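Erden Promotion and Pay Records
README for the July release

Contents

promotions.csv -- one row per promotion or internal move, 2,339 rows
staff_levels.csv -- headcount by job level, site and gender
surveys.csv -- answers to the yearly staff survey, 2,170 rows
codes.txt -- job level codes and what they stand for

What the data covers

The records come from the personnel systems of two employers, Zisholm and Peñalver. Both agreed to share them for research on how men and women move into senior posts. Zisholm runs warehouses and a repair business. Peñalver is an office services firm. Their job ladders are different, so levels were mapped to a common scale from 1 to 9. The mapping is in codes.txt. Levels 7 and up count as senior management.

Agency staff are left out. So are people who stayed less than three months.

Fields in promotions.csv

person_id: random number, stable across all files
employer: Z or P
level_from, level_to: common scale
gender: as recorded by the employer (F, M, X or blank)
part_time: 1 if under 30 hours a week on the day of the move
route: open posting, direct appointment, or acting role made permanent

Known problems

Zisholm did not record the route before its change of payroll system. In 424 rows the field is blank. Please do not treat these as direct appointments.

Peñalver renamed several level 5 jobs without changing pay or duties. We removed the ones we could find, but a few may still show up as promotions.

Survey answers can be linked to promotions only where the person agreed to it. Response was lower among night staff at Zisholm -- the survey went out by work email, and many of them do not have an account.

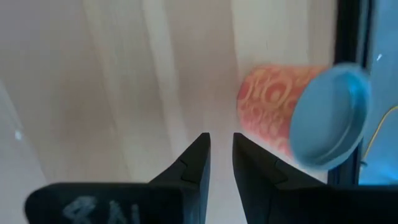 Pay is given in bands of 2,000 dollars. The top band is open. Small sites are merged into one code, 99, so that senior women at those sites cannot be picked out by level and gender alone.

Loading the files

All files are UTF-8 with a header row. Blank means not recorded, and zero means zero. The tables were built with Sumix, and any tool that reads CSV will open them.

Terms of use

Free for research and teaching. Do not try to identify people or match the rows to outside sources. If you find an error, send the file name and the person_id, and it will be checked for the next release.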